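Ollitham Weekend Guide: Places Data

README, November release

What you get

One table of 2328 places to eat, sleep and wander in and near the old harbor town of Ollitham, plus a smaller table of 231 walking routes. I started it as a list for friends who kept asking where to find good fish soup (the answer is the Sturnholm side of the river, always!) and it got wonderfully out of hand.

Files

places.csv: name, type, street, lat, lon, price_band, open_late, notes
walks.csv: name, start, finish, minutes, steps_or_hills, notes
photos/: snapshots from my own stays and walks, free to reuse

Things worth knowing

price_band runs from 1 to 4. For rooms, band 1 means under 60 a night in low season, and there are some lovely ones up by Vadgate if you don't mind the climb.

open_late means the kitchen still takes orders at 10 p.m. Bars with only snacks are marked "partly".
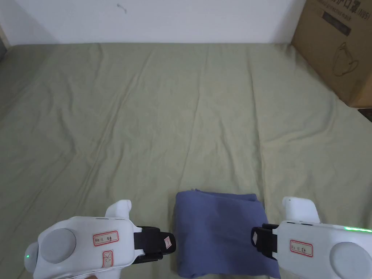
Rooms are listed by house, so a guesthouse with five bedrooms is one row. If you want the ferry villages too, filter on type = "island". Start with Hung, it has the best bakery in the whole table and a swimming spot two minutes from the dock.

Known gaps

Winter hours are patchy. About 300 rows have no street, mostly beach stands and market stalls that move.

Credits

Siu-ming Chow walked nearly every route in walks.csv and fixed my terrible hill ratings. Corrections are very welcome, and so are soup tips. Please add the row name when you write in.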